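Sixty hours in Cleduvbridge and I still haven't finished the harbour

I said in my last post that I'd wait for a sale before starting Wakier. I lasted until the evening of the same day. It's now well into July, my save file says 60 hours, and I have seen what I think is less than half of the map. I have not had this much fun with a game in years and I need to go on about it for a bit, so get a cup of tea.

For anyone who missed it, Wakier is a detective game with almost no fighting in it. You play a tide surveyor called Tahiri who is sent to a town called Cleduvbridge to find out why the harbour keeps emptying on the wrong days. You have a boat, a notebook and a bell. That's your lot. You never get a better boat! I kept expecting one, and every time I earned a bit of money I went back to the boatyard to look, and the man there just sold me more rope.

The tide is the whole thing, really. It comes in and out on its own clock whether you're paying attention or not, and the town changes with it. At low water you can walk under the fish market and there's a second street down there, with doors, and people who live behind the doors and who won't speak to you unless you've got mud on your boots. At high water you can float up to first-floor windows and listen in. I spent one whole evening tied up beneath a dentist's window and came away with four pages of notes, and only one line of it had anything to do with the case. I loved it. The dentist is having a terrible time.

The notebook is what got its hooks into me. The game doesn't write anything down for you. There's no list of jobs and no arrow floating over anybody's head. You type your own notes, and then you can pin any line to a place or a person, and if you pin the right line to the right person they'll react when you next see them. I was sceptical (I forget what I went upstairs for most days of the week) but after the first couple of hours I'd got the habit, and now I've got arrows going everywhere and a page headed LIES with a whole column just for the harbourmaster.

I played the first bit with the hints turned on and I'd say turn them off. They're under Comfort in the settings, for some reason, next to the seasickness slider.
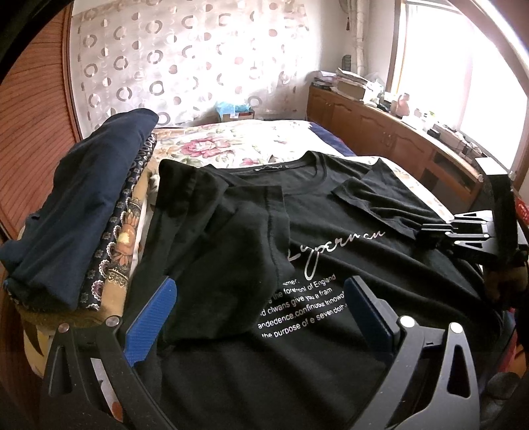 Which brings me to the bell puzzle, and I'll keep this vague enough that it won't spoil anything. There's a chapel out on the sandbank that you can only reach for a short stretch at dead low water, and inside there are bell ropes, and you've got to ring them in the right order before the sea comes back in. I tried it so many times. I drew it out on the back of a gas bill. I had decided it was broken, and I was halfway through a very cross message to my friend Nouhaila Abou Zeid, who'd finished the game before I'd even started, when I noticed that the gulls on the roof go up in a certain order when you first come in. The gulls! They'd been doing it every single time. I deleted the message and sent her a row of birds instead and she rang me up laughing.

She played it completely differently from me, by the way. She never met the people under the fish market at all. She went straight to the lighthouse, made friends with Prurkov, who I'd had down as the villain from the first hour, and got him to row her out to places I still can't reach. In my game Prurkov won't even open the door. I think it's because I rang the bell outside his house at night, once, to see what would happen. He has not forgotten.

The sound deserves a paragraph of its own. Play it with headphones if you've got some. You can hear the water under the floorboards in most of the houses, and the pitch of it tells you how high the tide is, so after a while you stop looking at the clock altogether. The music is by Laurențiu Roman and there's hardly any of it, mostly a squeezebox and what sounds like someone tapping on a tin bath, and then late on in the harbour chapter a proper tune comes in and I had to stop rowing and just sit there.

Things I didn't like so much. The map is lovely to look at and awful to use, and you can't turn it round. The saving is mean: you can only do it when you're tied up, and there are 3 mooring posts in the entire northern half of the town, one of which is behind a locked gate for most of the story. I lost a good long stretch of play to that and went to bed in a mood. The writing on the shop signs is tiny on my telly, and making the text bigger in the settings makes the notebook bigger but leaves the signs alone. And the man who sells eels says the same thing every time you go past him, which is fine until you have to row past him 240 times. I know what an eel costs, thank you.

There are 1,653 things you can pin in the notebook if you want all of them. I'm on a bit over a third. I swore I wasn't going to go after the lot, and then last night I stayed up until half past one reading gravestones.

Anyway, I'm off to try the lighthouse again with a bottle of plum brandy in my bag, which Nouhaila swears will soften Prurkov up a bit. If you've got past him after upsetting him, please tell me how in the comments, but mark your spoilers, and don't say anything about the ending or the goat.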